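Jobs > Warehouse and Packing > Fruit Packer (part-time)

Fruit Packer, Gift Baskets and Small Orders

Cerkeck is looking for packers to join the small-order room at our Stoko building. The work is packing fresh fruit by hand for gift baskets, office deliveries and hospital visitor shops. We have 4 openings. Two are morning shifts and two are afternoon shifts, and you can tell us which you prefer when you apply.

What the job is

You will take fruit from the bins, check it, put each piece in a foam net sleeve and set it in a basket. Most of what we pack is citrus, with pears and mangoes when they are in season. Finished baskets go on the rack by the door with an order slip, and the driver takes them from there.

You will also fold boxes, refill the sleeve bins, wipe down the tables at the end of the shift and sort out fruit that is too soft to send. Soft fruit goes in the green tub -- please don't throw it away, it goes to a juice maker.

Pay is $15 an hour, paid every two weeks. Shifts are 4 hours with one paid break. In April we packed 1000 baskets, and we expect the summer to be busier than that, so extra shifts will be offered to people who want them. Nobody is required to take them.

What we ask for

You should be able to stand for most of a shift and lift a full fruit case onto a table. You need to be gentle with your hands and able to keep a steady pace. Experience in a grocery store, kitchen or packing house helps but we will train you. Nails short, hair tied back, no rings or bracelets at the table. Gloves and aprons are provided. If you have a citrus allergy, this is not the right room for you, but ask us about the dry goods side.

How we pack

Training is done at the table by Efe Igwe, who runs the morning shift. A few points so you know what to expect. Pull the sleeve on from the bottom and work it up evenly so the mesh doesn't bunch on one side. Large fruit will stretch the openings wide and that is fine, as long as the foam still covers the widest part.
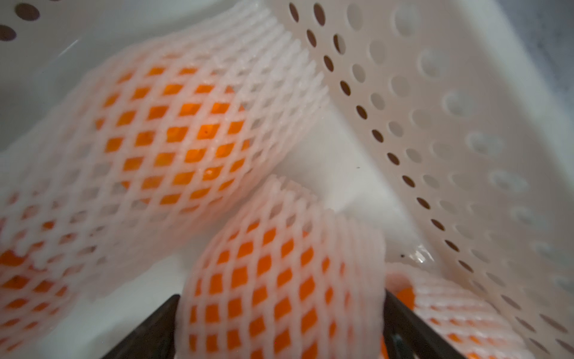 The ends of the sleeves can be left loose. They fill the gaps between pieces and stop the fruit from knocking together when the basket is carried. Small marks on the peel are acceptable. Cuts, soft spots and mold are not, and if you are not sure about a piece, put it aside and ask.

How to apply

Send a short note with your name, phone number, the shift you want and any past work you would like us to know about. A resume is welcome but you don't need one. Address it to Hauwa Yusuf at the Cerkeck front office, or drop it off at the Stoko counter during business hours. People we would like to meet will be asked in for a short paid trial at the packing table.

Questions about pay or hours go to Ikechukwu Jibrin at the same office.

Posted 2022-05-05. Open until all places are filled.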